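Pitance Lab Notes: Recovering from a gripper collision on a two-arm table

This page explains what to do when the two arms stop against each other during the bowl nesting task. We had this fault many times in February, and the first time we made it worse by pressing the wrong button. Please read everything before you touch the arms.

What the fault looks like

Both arms go for the same bowl and the grippers meet over it. The motors keep pushing, the current goes up, and after a short time the Takeda controller writes error 402 in the log. Sometimes only one arm reports it. The other arm still has torque and can move, so treat both as live.

Step 1. Pause, do not cut the power

Press Pause on the operator screen. If you cut the power, the arms lose torque and fall on the table. This is how we broke a fingertip. The emergency stop is for when a person is in danger – then use it at once and forget the fingertip.

Step 2. Look at the contact from above

Check which gripper is on top and which part of the bowl is between them. Look also at the forearms, and at the other bowls below them. An arm that is lifted in the wrong direction can catch a rim on the way.

The most difficult case for us is the green bowl. Both grippers come together above it, and the right forearm passes over the red bowl with the orange one inside. 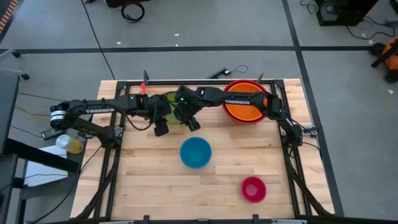
Step 3. Move one arm only

Choose the arm with the free path. Set its speed limit to 14 percent and jog it straight up, then back to its own side. Keep the second arm on hold. Do not use the Home command here, it moves both arms together and takes the shortest way.

Step 4. Check the log

Open the Grarkness viewer and find the first 402. In our case it was in episode 677, and the left arm had received its target late. Save the 3000 lines before the error, the viewer deletes them at restart.

Step 5. Change the handover zone

In the file from our Distthorpe setup, the two zones overlapped in the middle of the table. Make them separate, and let the right arm wait until the left one reports clear. Run the task once at low speed with your hand near the stop button before you go back to normal speed.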